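Labeling old pressed plants with missing locality, what would you do?

Posted in Collections & Curation Help, July
Tags: herbarium, labels, small collections, databasing

Saskia Henare

Hi all, long-time reader, first time posting. I look after a small plant collection at a field station (Whitelaw, if anyone here has passed through) and I've inherited a problem that I keep circling without landing anywhere.

We have 282 sheets that came to us in one go from a retired teacher's house. They're lovely, mostly grasses and sedges, with a few ferns that somebody pressed with a lot of patience. The mounting is fine. The labels are the trouble. On 216 of them there's a species name, a collector's initials and a number, and then for locality it just says "Flernodow, usual place." That's it! No date on most of them either, though a handful say "after the mowing," which I find charming and completely useless.

Flernodow is a valley with a creek, two ridges and a bog at the top end, so "usual place" could be quite a few different habitats. I know people who have walked it for years and they each have their own idea of where a person would usually go.

What I'm stuck on is how to database these. My options as I see them: put the whole valley as the locality with a big uncertainty radius, or guess the spot from the habitat each species likes, or leave the coordinates blank until I can work out more. My gut says whole valley. But then I'll have a pile of identical points in the middle of a hillside where a bog sedge has no business being, and I can already hear somebody using it in a range map.

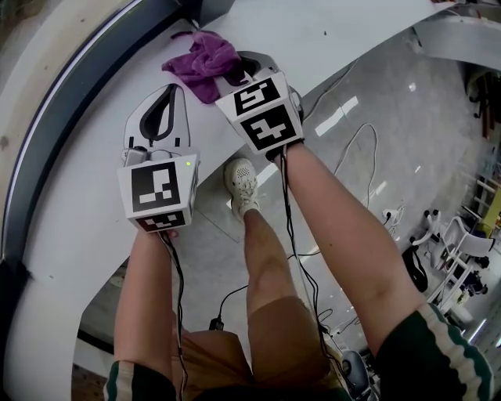 The second part of my problem is the numbering. The collector's numbers run in order for a while and then jump, and there are 44 sheets where the number has been crossed out and a new one written above it in different ink. I've been laying them out in batches to look for a pattern, and I'd be better off with a desk like that white one with the curve to it, because on our dark brown table the pale pencil numbers on the little slips just vanish. I've ended up putting down white card, which slides around. I did find that the crossed-out numbers are all on the grasses. So did the teacher start a separate grass series and then change their mind? Or did somebody else renumber them later? And which number goes in the collector number field, the old one or the new one?

Also, am I allowed to put new labels on? I don't want to touch the originals but they're glued right where I'd like to put an annotation slip. We use Pumov for the database if that makes a difference (it has one field for collector number and it's not a very forgiving field).

Thanks in advance, and sorry this got long. I've had nobody to talk grass numbers with since spring.

Olanrewaju Dauda

Oh, I have been in this exact hole. Ours was a box of mosses marked "by Ralotia gate," and there turned out to be three gates.

Locality first. Type in exactly what the label says, word for word, in the verbatim field. "Flernodow, usual place." Don't tidy it, don't expand it. Then for the coordinates I'd do what your gut says and use the whole valley, with an uncertainty big enough to cover both ridges and the bog. Write in the georeference remarks how you got there. Anyone making a decent range map will filter on the uncertainty value, and if they don't, that's on them.

Please don't place them by habitat! I know it's tempting. The trouble is that somebody later may want to use your specimens to work out which habitats the species grew in, and then they're only getting your guess handed back to them. If you want to record a hunch, put it in the notes with your initials and the year.

Numbers: I'd put the newer one in the collector number field, but only if the handwriting looks like the same person. Compare the sevens and the fours, people rarely change those. If it's a different hand, the original number stays as the collector number and the other one goes under "other numbers" or whatever your system calls it. If Pumov has nowhere for it, the remarks field will do, just phrase it the same way every time so you can search for it. I use "Also numbered:" and then the number. Boring, but I've been grateful for it more than once.

And do ask whether the family still has a notebook. I got ours by writing a very polite letter, and it had been in a kitchen drawer with the takeout menus. A field notebook would sort out your dates, your jump in the numbers and possibly the usual place all at once.

On the annotation slips, yes, add them, never over the original. There's no rule that they have to sit next to the label. Lower left is fine, or up the side if the plant's in the way. Archival paper, and only glue one edge so it can be lifted.

sedgewick_8

just leave coords blank imo. you can always add them later and its hard to get rid of a bad point once other sites have copied it. we left ours blank and no one complained

Saskia Henare

Thank you both! Olanrewaju, I went and looked at the sevens and you're right, they're the giveaway. The crossed-out ones have a little bar through the seven and the new ones don't, so I think that's two people. Old number stays, new one goes in remarks as "Also numbered:" (stealing that).

I'm going with the whole valley for now. sedgewick, I do take the point about copies spreading, so I'll hold off on sharing that batch until I've heard about a notebook. There's a niece, and I have an address for her. Letter goes out this afternoon.

One more small thing if anyone's still reading: "after the mowing." Would you put that in the verbatim date field, or in the habitat notes? I've put it in the date field on the first 8 and now I'm having doubts.

Olanrewaju Dauda

Verbatim date, I'd say, if it's written where the date would normally go on the label. Leave the proper date field empty. And ask the niece when they mowed!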